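umero-counter: wrist camera episodes from a shared workshop kitchen

Version 6. Maintained at the Zadelcombe workshop.

Summary

umero-counter is a small set of teleoperated manipulation episodes recorded with the Umero arm, a shop-built arm with a two-finger gripper. It covers tabletop handling of ordinary kitchen items on a polished countertop. The release has 500 episodes. Each one holds wrist camera video, joint positions, gripper opening and a one-line task string.

Hardware

The arm is bolted to a removable plate and driven by the Mocanu controller board. The wrist camera looks along the fingers, so both are in view for most of an episode. Finger pads are black and can be swapped with two screws. Video and joint state are logged at 30 Hz on a single clock.
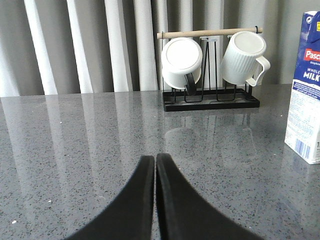

Wrist view with fingers nearly closed. Mug rack at rear, milk carton at right.

Scene

Objects stand on a gray speckled counter in front of a pleated curtain. The counter is glossy and returns reflections of the curtain and of the objects. Users training depth or segmentation models should expect errors there. White mugs against the pale curtain are the other known weak spot – edges are soft and contrast is low.

Object positions change between episodes. No fiducial markers are used, and object poses are not labeled.
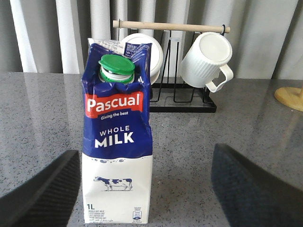 Rendine

Carton labels and small print are left unmasked. The carton is a one-liter Pascual whole milk carton with a gabled top and a green screw cap. Cap state is not annotated, so do not derive open/closed labels from the task string.

Files

episodes/ – one folder per episode, video plus state log
tasks.txt – task strings, one per line
splits.txt – train and held-out episode lists
calib/ – camera intrinsics and hand-eye transform

Known issues

Hand-eye calibration was redone in November. Episodes recorded before that use calib/old.

In 28 episodes the gripper opening channel is constant due to a loose encoder cable. They are listed in bad_gripper.txt and excluded from both splits.

The loader reads joint angles in radians. Version 5 stored degrees – convert before mixing releases.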